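Notes on sealing a marble counter, May

The slab in our kitchen went in before we bought the place, and no paperwork came with it. I spent part of May working out whether it needed sealing and with what. These are my notes, mostly so I can find them again next year.

The first step was a water test. I put a spoonful of tap water on the stone at 7 in the morning, left it under an upturned glass, and wiped it at 7:15. The spot by the sink had gone dark. The spot near the stove had not changed. I repeated both the next day and got the same result, so the old sealer, if there was one, had worn off at the sink end only. 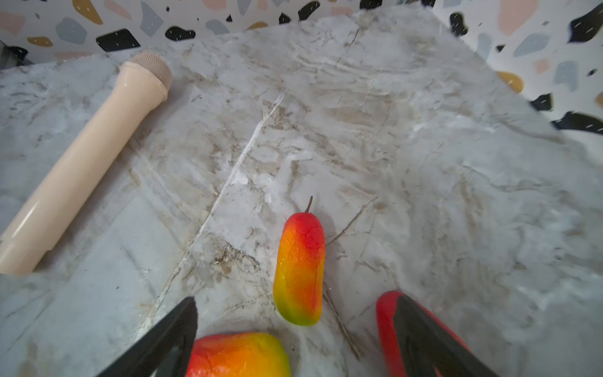
Choosing a sealer

I narrowed it to two impregnating products, Kinik and Folard. Both are solvent-based and both go on with a cotton rag. Kinik asks for a single coat and 8 hours before light use. Folard asks for two coats with a 9 hour gap. Danuta Wasilewska, who cut stone at Cieślak before she retired, told me the extra coat matters on soft white marble and hardly at all on granite. I bought Folard.

Neither one stops etching. Lemon juice and vinegar react with the calcite itself and leave a dull mark whatever has soaked into the pores. A sealer only slows down staining. The label says this in very small type.

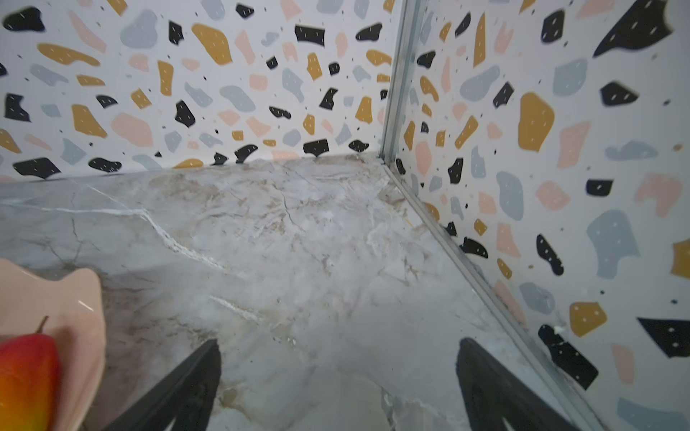
Application took most of a Folard can, with a fair amount lost to the rag. Wipe on a thin film, wait seven minutes, buff off everything still on the surface. Residue that dries turns into a haze that needs more solvent to lift. Fine tan and brown veins like the ones in this stone get a second pass with the rag, as they can take up liquid faster than the pale areas around them. I also kept the rag off the wallpaper and did the last strip along the wall with a folded corner.

The water test after the second coat came back clean at both ends. I'll run it again in six months and reseal at the sink if it darkens. Petrică Manole asked in the comments last time about poultices for oil stains; I have a draft on that, still missing the drying times.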